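Replacing the Bin Liner Order: Notes on Household Waste at Birkside

When the household moved to Birkside, the kerbside arrangements were not among the matters considered. The property was inspected twice, the drains were examined, and the neighbours were consulted on parking. It was only in the second week, when the garbage bin had been left full on the nature strip and the recycling bin had been rejected with a sticker, that the subject received proper attention.

The present entry records the practices since adopted. It is offered to other residents of the estate, several of whom have written to this blog on the question of liners, odour and the treatment of soft plastics.

The first decision concerned the number of bins inside the house. The previous residence had one, under the sink. The present one has 5: kitchen, bathroom, laundry, study and the small caddy on the bench for food scraps. Each has been assigned a size of liner, and the liners are stored beside the bin they serve. The earlier practice of keeping all rolls in the hall cupboard has been discontinued, as it led to the wrong roll being carried to the wrong room and, on a number of occasions, to no roll being fitted at all.

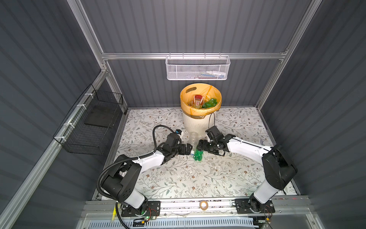 Should a liner be folded over the rim of the bin or tucked inside it?

Folded over, with a generous margin. A tucked liner slides down under the first heavy item, and the contents then reach the wall of the bin, which must be washed. A margin of 10 centimetres has proved sufficient for the kitchen bin, and a narrower one will serve in the bathroom.

The matter of liner quality is less easily settled. The household has trialled the Derkiveo roll, sold in packs of 100, and the heavier Florano roll. The Derkiveo liner is adequate for paper and bathroom waste. It does not perform well in the kitchen, where tea leaves and chop bones are to be expected. The Florano liner is stronger but is cut short, and on a tall bin there is little left to fold. For the time being the kitchen is supplied with Florano and the remaining rooms with Derkiveo, a compromise with which the author is not entirely satisfied.

Compostable liners are used in the caddy only. They should be emptied every second day in summer. In August they may be left somewhat longer, although the author's mother, Mrs Quách, holds a firm view to the contrary and empties the caddy whenever she visits, regardless of its contents.

Collection at Birkside takes place early in the morning, and bins are to be placed out the evening before. The lids must close. Residents are reminded that the truck does not return for a bin placed behind a parked car, and that a call to the council, however courteous, will not alter this. The author has made two such calls. 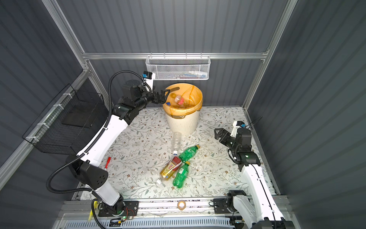 Nga Quách

Some correspondence was received following the last entry, in which the washing of bins was mentioned only in passing. A fuller statement follows.

Indoor bins are washed on the first Saturday of the month. The liner is removed, the bin is taken to the laundry trough, and warm water is applied with ordinary dishwashing detergent. Bleach was formerly used. It was withdrawn after an incident involving a good navy cardigan. Ribbed and textured surfaces require a brush, and an old vegetable brush is kept for the purpose on a separate hook. The bin is then dried upside down on the back step — in full sun where available — and is not relined until the base is completely dry. A sheet of newspaper laid under the liner will absorb minor leaks.

The outdoor bins are hosed down less often than they should be.

On soft plastics, the position remains under review. A collection point operates at the Lâm grocery on the main road, and the household has been taking a bag there with the weekly shopping. The bag hangs on the laundry door. It fills at a remarkable rate, chiefly with bread bags and the wrapping from toilet paper, and the quantity has prompted some changes in what is purchased. Loose carrots have been reinstated.

Readers have also asked where batteries may be taken. The grocery accepts the small ones in a tube beside the registers. Larger batteries and paint are to be held over for the depot, which opens in the morning and has a queue well before that. The bus numbered 326 passes the gate, though the driver may reasonably object to paint.

A further entry on the green lid bin, and the vexed question of palm fronds, is in preparation.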